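Notebook, bench two
2024-07-01

Budget round again. The request for August is due upstairs and I have been handed the spreadsheet, apparently as punishment for knowing where it was. Writing this down so that when someone asks in the winter why we bought what we bought, I can point at a page.

What we have to spend: 15,000 on paper. Minus the 2,000 already promised to Mesfin for the bench power supplies, which he ordered before asking and which are very nice power supplies.

Wish list as collected from everybody:

Spare gripper fingers, both arms. Everyone put this on their list. Zinash put it twice.
Second wrist cable harness, made up and tested, sitting in a drawer.
Third arm (Mesfin).
Better tabletop, or a cover for the one we have.
Force sensing at the wrist (Mahtab).
A chair that stays at the height you set it (me, struck out, reinstated).

Quotes so far. Famthorpe came back the same day with 911 for a set of fingers, tapered, black, same pattern as the current ones, mounting screws extra. Screws extra! I have written to ask how they imagine the fingers staying on. Bumov want a phone call before they will name a price, and the last phone call with Bumov took most of an afternoon and ended in a brochure. Jernavska have the wrist sensor Mahtab likes, lead time 11 weeks, which puts it well past August whatever we do. She says order it anyway and stop looking at the calendar. She is probably right. Put down as maybe.

On the third arm. Mesfin's case is that two arms can hold a thing and a third can do something to it. My case is that we have two and spend a good part of each day persuading them to stay out of each other's way. A third also needs a controller, a mount, a stretch of table we don't have, and somebody to look after it. Purchase price is the small end. I asked him to write half a page on what task we can't do now and could do then. He said half a page was a lot. Parked until the half page exists.

Tsegereda's point, which I'm copying in because she made it better than I would: we keep pricing hardware and never price the things the hardware handles. Crockery, containers, lids, tubs. It all comes out of petty cash in dribs and drabs, and then we find we have one bowl of a given shape and are scared to drop it. She wants a proper line for objects, with duplicates, bought in one go so they match. Agreed. Added a line called "objects" and left the amount open until she sends me the list. Mesfin asked if the objects line could include a third arm.

Tabletop. The gloss is a nuisance, we get the overhead lights straight back up off the wood. Options are a matte cover, a new top, or moving the lights, and the lights belong to the building, so good luck. Cover is cheapest by a long way. Etenesh has a roll end of something gray from the Meredith job that she thinks will fit if we trim it. Try that first, costs nothing, and if it looks awful we will at least have an argument for the new top.

Cables. I went over to the bench to see what lengths we need for the spare harness. Catalog lengths are no use, they are all either too short to let the wrist turn or long enough to skip rope with. Mahtab and I disagree about slack. She wants a generous loop, I want it clipped closer to the arm. Current arrangement is hers.
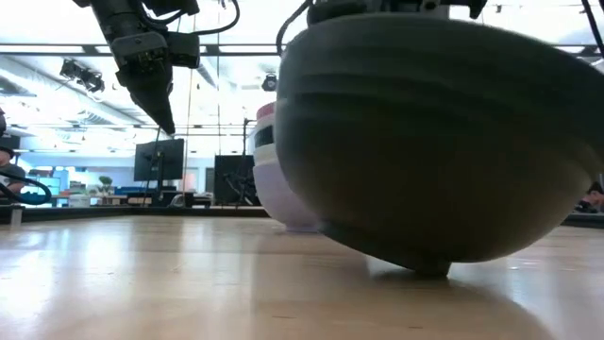 So for the harness: buy bulk cable and connectors, make up our own at two lengths, one for each side of the argument. Zinash will crimp if somebody else orders the right crimps this time. Part number goes on the order, written out in full, no "same as before".

Also need to decide on finger pads. Current fingers are fine on boxy things and less happy on anything curved with a smooth side. We could pay Famthorpe for padded ones or stick our own on. I'd buy one padded pair and compare before committing to sets. Ask whether the pads can be replaced separately, or whether we are buying a new finger every time the rubber gives up.

Order of priority as it stands:

1. Fingers, one plain set and one padded pair
2. Cable, connectors, crimps
3. Objects line (Tsegereda)
4. Wrist sensor, if Jernavska will hold the price
5. Chair

To do: chase Famthorpe about the screws. Draw straws for Bumov. Get the list from Tsegereda. Etenesh to bring in the gray roll. Mesfin, half a page.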